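April 25, 2022

1 min read

Day nine of the Gretolell sleep plan and I am as tired as I was in December. Jui-lin Kan swears by it, but she also swore by the magnesium drops from Vodgate. The app gave me 1254 "rest points" for last night. I was up at 3 listening to the pipes. Whose rest was that? I skipped coffee after noon again and had a headache by four. They want another 100 dollars for the next level, with a breathing course thrown in. I can breathe already.

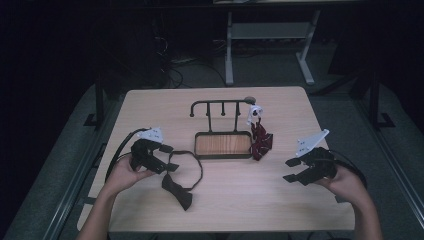 Would I sleep any worse without it? Probably the same, so I'm canceling before the trial runs out.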